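Household Tips: Can a Machine Pack the Bags Yet?

Soft items remain difficult for robots. A box keeps its shape – a canvas bag does not, and its handles fall across the front.

Households trying a machine at home should:
Clear the table before starting.
Open the zip fully by hand.
Allow 30 minutes for a task that takes a person two.

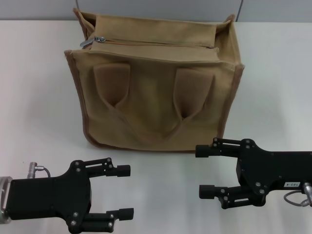 Canvas tote bag with zip, behind two open grippers.

Fragile goods should still be packed by hand.

Lalham Home Advice, revised 13/10/2026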